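The long table at Brundby was free in September, so I took the handheld gripper down there to record the bottle task for Mollel. You squeeze the gripper, you do the job yourself, and the arm is supposed to learn from what its fingers and camera would have seen.

The task is one line on the sheet: put the bottle on the red coaster. I left the other stuff on the table on purpose, boxes and cards and all. A policy trained on a bare table falls apart when somebody leaves a mug out.

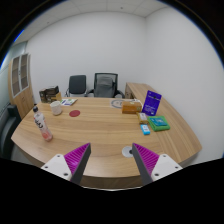 Fingers open, bottle on the left, coaster free.

My first 400 demos were no good. I was moving at my own speed, and the tracking lost me on the way in. So I threw them out and started again, slower, with the elbow kept close to the body.
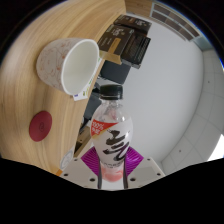
Bottle between the pads. My wrist is well over to one side.

Tilt is worth having in the set. If every grasp comes in level, the arm only knows level. I try to vary the angle, the height and how far I stand from the table. What I don't vary is the grip – low on the bottle, both pads touching before I move.
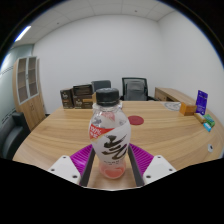
Held upright, with the coaster still to the right of the cap.

The new set is 900 demos, which took 2 batteries and most of my patience. With the older Lorkberg recordings added, the total comes to 2,895. I label the bad ones as I go and leave them in a separate folder. Mostly they are cases where I let go too early, or nudged the coaster and kept going.
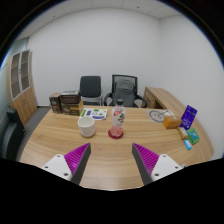
Cormac Carroll
Robot teaching and data, Arkbridge

An episode counts as good when the bottle is standing on the coaster and the fingers are clear of it. I hold still for a moment before I stop the recording, or the arm learns to rush off at the end.

Next I want to do the cup. It's wider, and I haven't decided whether to take it by the rim or the side.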